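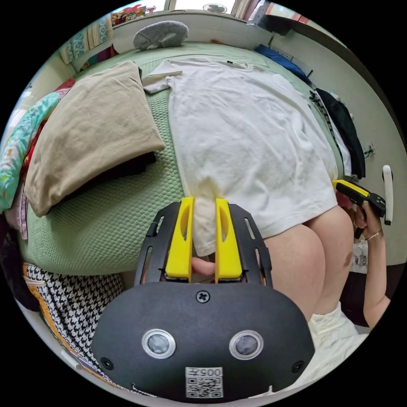

A numbered hand-held gripper at the hem of a T-shirt, with a second gripper at right.

The Upkeep of Hand-Held Grippers Deserves a Written Standard

Organizations that collect cloth-handling demonstrations in private homes have given much attention to what is recorded and very little to the condition of the tools that do the recording. It is the view of this author that the order should be reversed. A gripper that closes slightly out of line will produce a full day of material before the fault is noticed, and no later process can restore what was lost.

The Ferkanden program issues its grippers in pairs, each with a maintenance sheet that had, until this March, 10 lines. Binta Okonkwo, who prepared the revised sheet, reduced it to 6. The shorter sheet is the better one. It asks the operator to check that the fingers meet evenly along their length, that the lenses are clean, that the screws are seated, that the number on the housing matches the number in the log, that the jaw returns fully when released, and that the tool has not been dropped since it was last checked. An operator sitting beside a bed with a tool in hand will complete six lines. The same operator will initial ten without reading them.
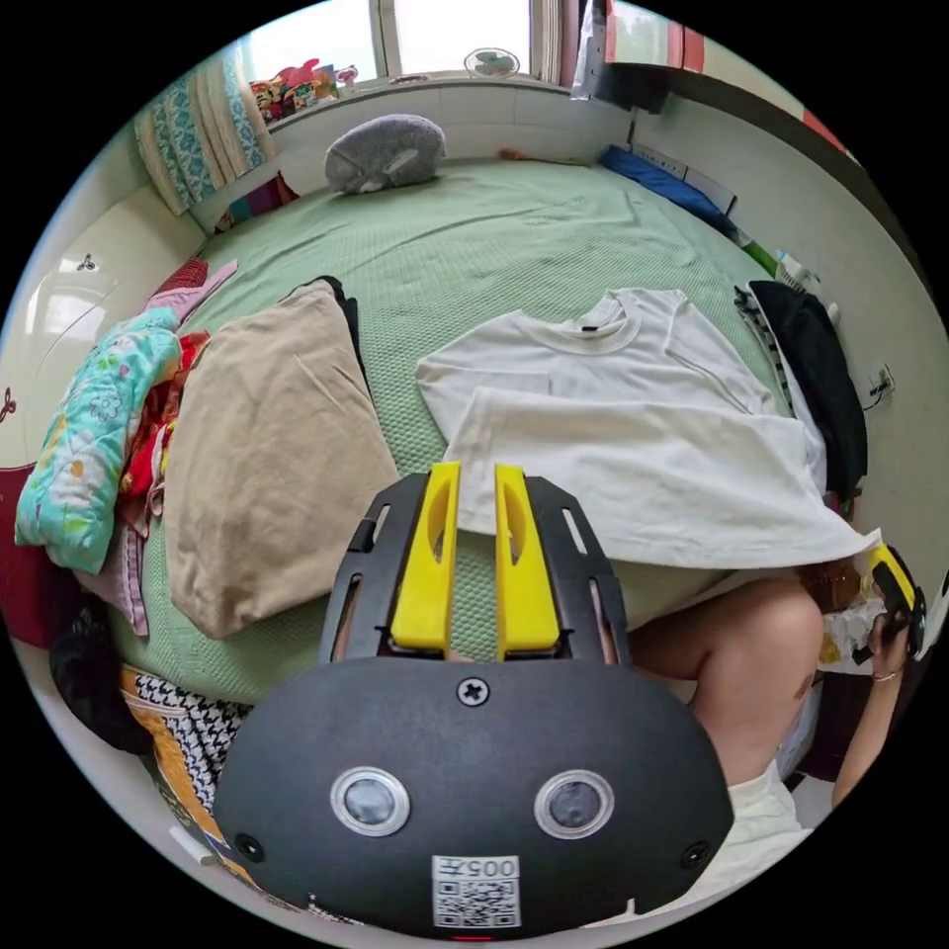
The home is also a harder place for equipment than the bench on which it was adjusted. Fabric sheds lint, and lint gathers wherever a finger meets its mount. Daylight from a window changes through the morning, and a smear on a lens that was invisible at nine o'clock may spoil the view at noon. The operator works at close quarters, among blankets and folded clothes, and sets the tool down on whatever surface is nearest. A procedure written for the bench does not account for any of this.

Sadao Fukuda of Lehner has argued that operators should not touch the fasteners at all, and that any tool in doubt should be returned to the shop. His position has merit. A screw tightened by an untrained hand can shift a finger enough to alter its grip on a thin hem. In a review of 73 returned tools, however, his own shop found that most needed only cleaning. To send a tool away for a week over a trace of lint is a poor use of everyone's time. A sensible division would leave cleaning and inspection to the operator and all adjustment to the shop – with no exceptions made for experienced staff.

The matter of pairs has been neglected as well. Two grippers used on one garment must be judged together. If one holds its end of the cloth firmly and the other allows it to creep, the fold will suffer, and the fault will often be blamed on the operator.

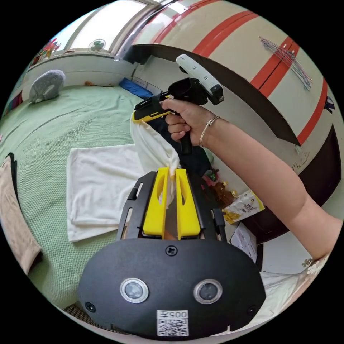

For this reason a simple tension check should be made part of the daily routine. A piece of plain cloth is held between the two tools, drawn lightly, and watched for slipping at either end. Edith Sánchez has proposed that a failed check should remove both tools from service until each has been examined. The proposal will be unpopular with those who plan the schedule. It should be adopted all the same.

Replacement of finger parts should likewise follow a fixed rule. Present practice leaves the decision to individual judgment, and judgments differ widely between sites. A limit of 100 hours of use would be easy to record and easy to audit, and it could be amended once better figures are available.

Comments on the draft standard may be addressed to Marisol Apaza at the program office.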